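Stingate Family Drink Station Guide
By Pankaj Chaudhary
April

Section 3: Setting out cups and pouring

Use this section once the table has been wiped down and the syrup has been mixed as described in Section 2. Any flat, light-colored table will do. Spills show up quickly on white.

1. Clear the table back to the wall. Leave nothing on it that you will not use for the drinks.

2. Choose one plastic cup per person and give each person a color. Write the colors on the card inside the Nollora recipe folder.

3. Stand the cups in a row near the back of the table, open side up. Leave a hand's width between them.

4. Bring out the bottle last. Check that the cap is screwed down fully before you put it on the table.

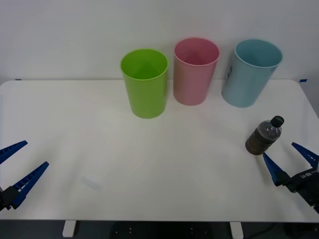

Fig. 13. Green, pink and blue cups with the capped bottle on its side.

5. Stand the bottle upright and wait until the liquid settles. Hold it by the ridged part of the body and unscrew the cap.

6. Pour syrup into each cup to a depth of two fingers. Work from left to right.

7. Top up each cup with cold water, 200 ml for adults and 90 ml for small children. Stir with a long spoon.

8. Put the cap back on and return the bottle to the refrigerator door.

Note: Dark syrup is hard to judge in a colored cup. Look straight down into the cup when pouring, or measure the syrup in a clear glass first.

Note: Cups with printing on the side should be washed by hand. A scouring pad will take the lettering off.

Caution: A capped bottle lying on its side can roll. Keep it away from the front of the table, and never open it in that position.

Caution: Do not pour hot drinks into thin plastic cups. Use the mugs listed in Section 4.

If syrup is spilled, blot it with a paper towel and then wipe with warm water. Mizuno syrup is sticky when it dries and may need a second wipe.

Stingate Guides, Corkden office. Questions: use the contact form. Copyright Stingate. All rights reserved. Back to top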